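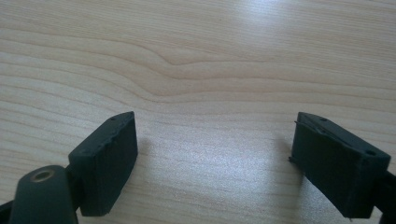

Welcome to the tabletop page of the Rocha workshop in Skillholm! We get so many lovely questions about wood tops that we finally wrote the answers down. Most of them start with grain, and we get it: a pale top with long flowing lines and one wavy dip where the stripes bunch up is the kind of thing we could look at all afternoon.

## Why does the grain bend like that?

Often the tree grew around something, usually a knot or the base of a branch. The fibers swerve, then settle down again. We love a good ripple and try to place it where you'll see it from your chair.

## Will a light top turn yellow?

Most pale woods warm up a little over the years. Move your lamps and bowls now and then so the color changes evenly.

## I see whitish patches by the window. Is it damaged?

Look from the other side first! A satin finish throws back daylight, and glare can wash out the grain. If the patch moves when you do, it's only light.

## How do I clean it?

Soft damp cloth, wipe along the grain, dry it right away. No scouring pads, please.

## What sizes do you make?

Two: the Pronditz is 129 cm long and the Prollport is 146 cm. Both are 60 cm deep.

## Can I choose my own board?

Yes, and please do! Come by and we'll pull out whatever we have.

*Page updated 4 Jul 2019*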